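大理石調の天板、油ジミと輪ジミの手入れどうしてますか

1:小麦袋
引っ越し先のキッチンが白に灰色の筋が入った天板で、見た目は気に入っているのですが手入れがわかりません。
前の家はステンレスだったので、クレンザーでこすって終わりでした。
レモン汁をこぼして気づかず一晩置いたら、そこだけツヤが引けたような輪が残りました。
不動産屋は「大理石です」と言うだけで、本物か人工かもはっきりしません。
似たような天板の人、普段どうしているか教えてください。

2:Olga Medina
うちも白と灰色です。奥に物を並べて、真ん中にまな板を置く使い方をしています。
瓶の底の輪ジミが一番困るので、しょうゆと酢は直置きしません。
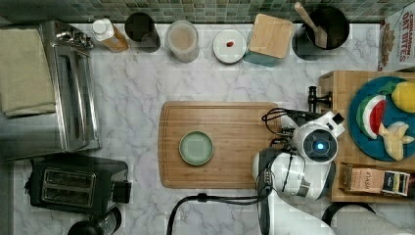

奥側の並べ方。左がオーブントースター。

普段は水拭きと乾拭きだけ。洗剤は食器用を薄めて週に一度、土曜にやっています。

3:小麦袋
>>2
ありがとうございます。タイルもきれいですね。
乾拭きまでしないとだめですか。

4:Olga Medina
うちの水道水は硬いので、拭かないと白い跡が出ます。軟水の地域なら気にしなくていいかもしれません。

5:名無しの台所
本物か人工かを先に確かめたほうがいい。
目立たない端に酢を1滴、という方法を書いている人がいるがすすめない。跡が残る。
引き渡し書類に型番があるはずだから、管理会社に問い合わせるのが確実。

6:Vilhjálmur Damgaard
石材店に7年勤めていました。
酸で輪が残ったなら本物の可能性が高いですが、樹脂系でもツヤの変化は起きるのでそれだけでは決められません。
本物なら次のとおりです。
・酸性洗剤、クエン酸、酢は使わない
・クレンザーと硬いスポンジも使わない
・油はその日のうちに中性洗剤で拭く
・浸透性のシーラーを年に一度塗る
輪ジミはシミというより表面が溶けた跡なので、洗剤では取れません。浅ければ大理石用の研磨粉で目立たなくできます。

7:名無しの台所
>>6
シーラーは毎年いらないと思う。うちは入居のときに塗ったきりで水をはじいている。
売る側は毎年と言うよね。

8:Vilhjálmur Damgaard
>>7
はじいているなら塗らなくて構いません。水を垂らしてしばらく置き、色が濃くなったら塗り時です。
コンロ脇と窓際では減り方が違うので、場所ごとに見てください。

9:粉引き
レモンを切るなら天板の上に必ず板を置く。溝つきの板だと汁が外に流れない。
うちはVarance の竹の板で、2,478円だった。切ったものを入れる器も板の上に置いてしまえば、天板には何も触れない。
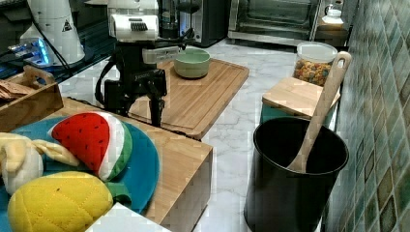 研磨粉を使った報告(10から)

10:小麦袋
管理会社から返事がありました。本物でした。
Drevosier の研磨粉を買って、濡らした布で円を描くように磨きました。
輪は斜めから見るとまだわかります。正面からだとほぼ見えません。

11:名無しの台所
業者に頼めばよかったのに。素人が磨くと周りとツヤが変わる。

12:粉引き
>>11
賃貸で勝手に業者を呼ぶほうが面倒では。
それに輪ひとつで出張費を払うのはちょっと。

13:名無しの台所
賃貸ならなおさら自分で削らないほうがいいと思うけど。退去時に何か言われても知らないよ。

14:小麦袋
管理会社には先に聞きました。電動工具を使わなければいいそうです。

15:Olga Medina
それなら安心ですね。
トースターの周りはパンくずを引きずると細かい傷になるので、うちは動かす前に刷毛で払っています。板も長く置きっぱなしにせず、夜は立てて裏を乾かします。 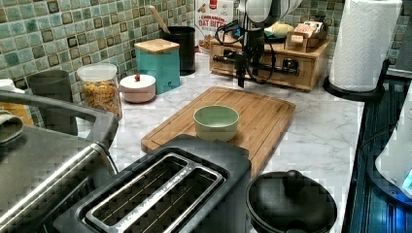

16:木べら
熱い鍋を直接置いても平気ですか。
石なら大丈夫と聞いたのですが。

17:Vilhjálmur Damgaard
置かないでください。石自体は200度くらいで燃えたり溶けたりはしませんが、急に熱がかかると細いひびが入ることがあります。シーラーも傷みます。鍋敷きを使ってください。

18:名無しの台所
うちは何度も置いてるけど割れてないぞ。

19:Vilhjálmur Damgaard
割れない石もあります。割れた石の張り替えを2件続けて受けた月があったので、私はすすめません。

20:木べら
コルクの鍋敷きを買ってきます。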